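Print this page
E-mail this page

Equipment Plan for a Door Handle Cleaning Robot
Student project report, second-year group project, Vorkberg

1. Purpose

The project was set by the teaching block at Vorkberg. The building manager asked whether a mobile robot with one or two arms could take over the daily wiping of door handles, and what would have to be bought before a trial could be run. The group was not asked to build the robot. The task was to write an equipment plan with a budget split, an order of purchase and a list of open points.

The work was done between July and the end of the autumn term. Costs are given as shares of the full budget, as the total is not yet fixed and the school did not want a sum stated in a report that can be read outside the department.

2. Scope

The survey covered 73 doors on the ground floor and first floor. Fire doors with panic bars were left out. Doors to plant rooms were also left out, as they are kept locked and are not on the cleaning round.

Of the doors surveyed, 17 have knobs or recessed pulls. The rest have lever handles or fixed bars. The plan deals only with levers and bars. A knob needs the wrist to turn through a wide angle while the cloth stays in place, and neither arm on the shortlist does this well.

3. Shortlisted equipment

Two suppliers were compared. Fesar offers a wheeled base with a single arm. The reach is good and the base will pass through all the doors in the survey, but a second arm cannot be fitted later. Vilelov offers a two-arm unit on a wider base. It costs more, takes longer to deliver and needs a floor free of steps and raised strips above the height given in its data sheet.

The software in both cases would be Suvarna, which the department already holds under a teaching licence. The licence covers lab use. Use in a corridor would need an extra seat, and this is listed in the budget.

4. Budget split

Arms and base: 50 per cent
Grippers and cloth holders: 17 per cent
Cameras, mounts and cabling: 12 per cent
Software seat and training: 9 per cent
Spares and repairs: 12 per cent

The share for grippers is higher than in the first draft. The first draft allowed for one flat pad tool. Trials on the bench showed that a flat pad cleans the front of a lever and misses the back. A soft gripper able to hold a loose cloth and close around the bar is needed, with a spare set. Cloths are paid for from the cleaning budget and are not counted.

5. Manual task study

Before fixing the list, the group recorded the task as done by hand, from head height, and noted what each hand did. In all, 157 short clips were kept. They were sorted by handle type and by whether the second hand was used.

The second hand matters most on hinged doors that move when pushed. Wiping a lever puts a side load on the door, and if the latch is not engaged the door swings. A person deals with this by putting a flat palm on the door leaf. A single arm has to do without, or the door has to be wedged first.
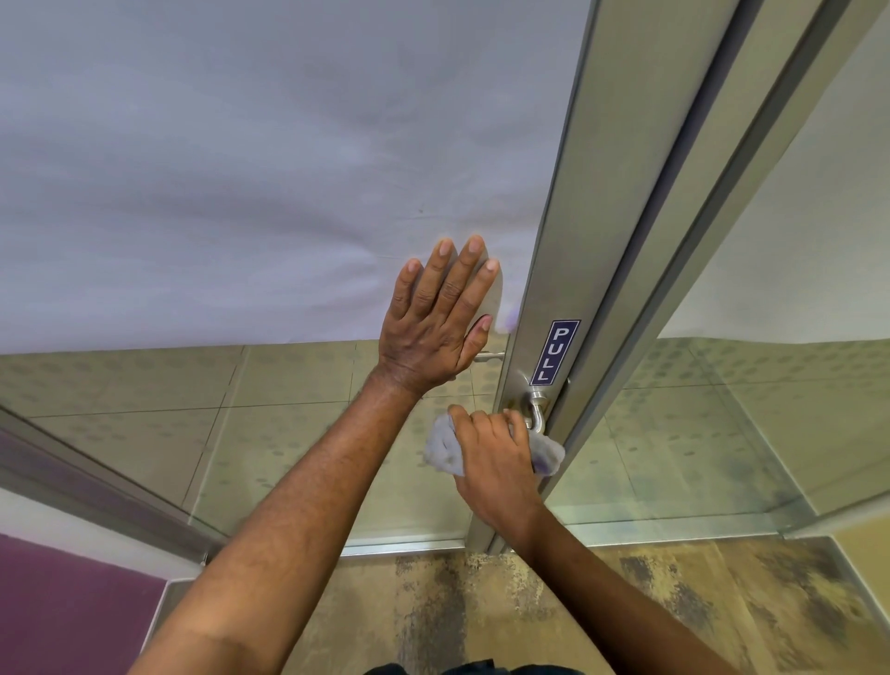

Page last changed: Dec 30, 2024

On the glazed door with the PULL sign, the left palm is flat on the frosted glass next to the metal stile, with the right hand holding the cloth around the lever. Three points for the equipment list follow from this clip.

First, the holding hand needs a soft, wide contact face. Hard fingertips on glass were ruled out by the building manager. Two silicone palm pads have been added under grippers.

Second, there is another lever on the opposite face of the door. The robot must pass through and turn, or the round must be planned so that each side is reached from its own corridor. The second choice needs no extra equipment and is the one costed.

Third, clear and frosted glass in the same door is hard for depth cameras. The lower part is clear and the tiled floor beyond can be seen through it, so a depth reading may be taken from that floor. A short-range distance sensor at the wrist is now included under cameras. There is also a metal threshold strip at the foot of the door. Its height has to be checked against the Vilelov data sheet before any order is placed.

6. Order of purchase

Stage one is the cameras, mounts and wrist sensor, which can be tested on a trolley. Stage two is the grippers and cloth holders, tested on the bench arm already in the lab. Stage three is the base and arms. The group advises the Vilelov unit if the threshold check is passed, and a hire period with the Fesar unit if it is not.

7. Open points

Insurance for use outside the lab has not been quoted. The charging point on the first floor shares a circuit with the vending machines and may need to be moved. Threshold heights are still to be measured on both floors.

Print this page
E-mail this page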